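Notes for club evening, Mon 1 July
Talk: Loans, youth players and what we can ask for

Slide 1 – Welcome
Thank people for coming. Phones on silent. Tea is at the back after the talk, questions then as well.
Say that this is about loans between clubs of our size. Big transfer fees are another world.
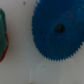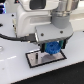
Slide 2 – Where we stood in June
We had 3 players out on loan at the end of the season. Two were at Bloxham, one at Fimedell.
The Bloxham pair played most weeks. The one at Fimedell sat on the bench from the winter on.
We had nothing in writing about game time, so we could not call him back.

Slide 3 – What a loan letter should say
Start and end date
Who pays wages and travel
Who treats an injury, and where
Whether the player can face us in the cup
A recall date – pause here, this one gets missed

Slide 4 – The Horinia case
Keep this short. Horinia wanted our left back for 4 months with an option to buy. We said yes to the loan and no to the option.
They came back twice. The board held to its answer and he returned for pre-season.
If asked about the fee: it stays private.

Slide 5 – Young players
Parents should be in the room when terms are read out.
School comes first in exam weeks. Flodance already put this in their letters and we can copy the wording.
One visit a month from our coaching staff, home or away.

Slide 6 – Next season
No more than 2 keepers out at once.
Draft letter goes to the board before the first friendly.
Ask for a show of hands on the recall date – before Christmas or after?

Leave the last slide up during questions.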